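## The toy table gets a makeover

Hello again from the toy end of the hall! September has come and gone in a blur of cardboard and glue, and I finally have a minute to tell you what we've been up to with the big sorting table.

If you've ever helped on a repair evening you'll know what it used to be like. Somebody would tip out a bag of stuffed animals, somebody else would tip out another one right next to it, and ten minutes later we'd have one enormous heap and no clue which bear had come with which note. Rungnapa Kamolrat spent most of an evening in spring looking for a rabbit's ear (it was inside a sock puppet). So this time I went for paper and painter's tape. Dark paper over the whole top, blue tape in strips across and down, and there you go, squares! One toy per square, with its note tucked underneath if it has one.

I love it more than I probably should. The tape peels off without a fight and the dark paper shows up every bit of lint and thread, so cleaning up at the end is quick. The paper does rip if you drag things over it, so please lift your toys and don't slide them. I've already got a little tear to patch and I'd like to keep it at one for a while.

Ratree Sombatkul wanted to paint the lines straight onto the table, and I can see why, but I like being able to change my mind. If we get a run of giant teddies I'll pull up a few strips and make the squares bigger. She has promised to ask me again after the holidays.

My favorite on the table is the fuzzy yellow one with the orange-and-yellow tuft on its head. I've been calling it Drenska, and I can't tell you why, it just has a Drenska sort of face. It's the roundest thing, with a small olive-green beak (or nub, opinions differ) and a white tag on its side. It won't stay inside the lines for anything. Put it in a square and it flops over on its side, right across the tape.

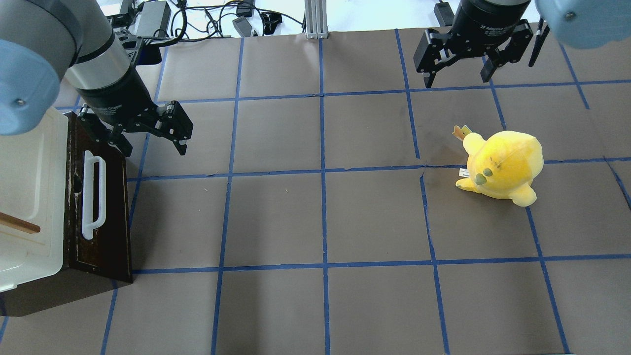

## What to bring, and what to leave at home

We're happy to take plush toys of pretty much any size, as long as one person can carry them in. Please shake them out first! Crumbs in the squares drive me up the wall. Leave the tags on if they're still there, even the ratty ones, as they often tell us how to wash the thing and I'd much rather read a tag than guess.

Buttons, thread and stuffing are always welcome. We have 29 spools of thread right now and somehow not one of them is a decent yellow, so if you've got some in a drawer, I'm your woman. Old wooden boxes are good too, scuffs and all. A worn box with a handle on it is worth ten shiny ones to me, and the lids make handy trays for the small stuff.

Please hold off on board games until we've found a shelf for them. I said yes to a stack last month and it's still living in my hallway.

The next repair evening starts at 7 and there'll be tea. If you want a square saved for something special, drop a note in the tin by the door with your name and what the toy is called.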